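# Prurdale Seed Swap: Your Questions

Updated May 18, 2023

**What is the swap?**
One big afternoon of trading seeds at the Prurdale grange hall! You bring what you saved from your garden, you take home what somebody else saved from theirs, and in between there's a lot of talk about tomatoes.

**Do I need seeds to get in?**
No. If this is your first year, come with empty pockets and take up to 5 packets from the starter table. We only ask that you try saving seed from one of them (beans are the easiest, lettuce is a close second) and come back in January with a few to share.

**What can I bring?**
Vegetables, herbs, flowers, grains, native grasses, all of it. Please leave hybrids at home, as their seed won't grow true and the next gardener may get a surprise. Store-bought packets are fine if they're open-pollinated and not too old. Onion and parsnip seed should be from last season.

**How should I package them?**
Coin envelopes work great, and so does folded newspaper. Write the plant, the variety and the year you picked it. If you don't know the variety, tell us what you do know. "Grandma's flat yellow bean" is a real label from last year, and every packet of it was gone in 20 minutes.

**How clean do my seeds have to be?**
Cleaner than you'd think, but don't lose sleep over it. A little chaff in the envelope won't hurt anything. Damp bits will, so dry everything on a plate or screen until it snaps or rattles.

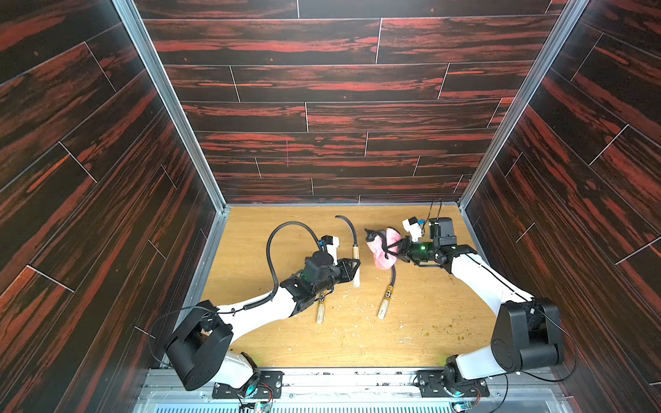 Threshing and winnowing are the parts people ask us about most, and they're fun once you stop worrying about the mess. Rub the dry heads between your hands over a sheet or a tray, then pour everything slowly from one bowl to another in front of a fan on low. Do it somewhere you can sweep. Pale crumbs and stringy bits scattered over a honey-colored surface are easy enough to spot, but small greenish-brown specks like the ones on the right are the size of thing you want to look at twice before the broom comes out. Lettuce seed is especially good at hiding in its own fluff!

**Will there be anything besides seeds?**
Yes! The Fliklow garden club is bringing garlic and potato onions, and there's a table for extra pots and tools. No live plants, please. We don't want to pass pests around.

**How big does it get?**
Last time we had 600 packets on the tables, sorted by plant family. Squash alone took up a whole corner.

**What's the Plamar pea?**
A tall purple-podded soup pea that has been grown in this valley for ages. We have 19 packets set aside, one per household. Give it a strong trellis, because it climbs over everything.

**Can I bring kids?**
Please do. They get their own table with sunflower and pumpkin seeds, which are big enough for small fingers.

**What happens to the leftovers?**
They go in the library's seed drawer, by the front desk. Take what you'll plant, any time the library is open.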